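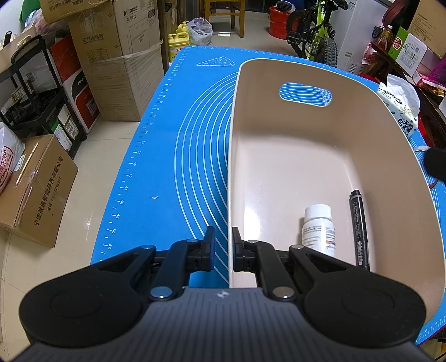
Quel jeu laisser aux pivots d'une pince à main, deux doigts, pour que ça reste parallèle ?
Le moins possible : tu alèses au diamètre de l'axe, tu rodes à la main, et tu rattrapes le reste avec une rondelle fine de chaque côté de la biellette.

Ridero – 10/26/24
ok merci pour la réponse. Je reprends mes biellettes ce soir alors. Chez moi les doigts s'ouvrent bien mais le droit part en avant dès que je serre un flacon. Axes en métal, doigts noirs, tapis bleu dessous pour pas rayer la table.

Atby
Rondelles oui, mais regarde d'abord tes doigts. Trop mous = même symptôme. J'ai perdu 2 semaines sur les pivots pour rien

Wogan
Pas d'accord. Un doigt mou ça plie, ça part pas en avant. C'est le pivot. Et serre moins, un flacon c'est leger.

Atby
ben chez moi ça partait en avant. Réimprimé plus épais, réglé.

Ridero
Testé avec un marqueur aussi, pareil mais moins. Le panier gêne, faut rentrer un doigt par dessus le bord et là ça touche.

Wogan
Mets un panier plus bas pour les essais, ou pose les objets direct sur le tapis. Et après tu compliques.

Grernent
Moi j'ai fait plus de 120 prises avec des bagues laiton, aucun jeu. Un peu de graisse et bast – les rondelles ça finit par se voiler

Ridero
Bagues commandées. Je fais un coté avec, l'autre avec rondelles, on verra bien lequel tiens.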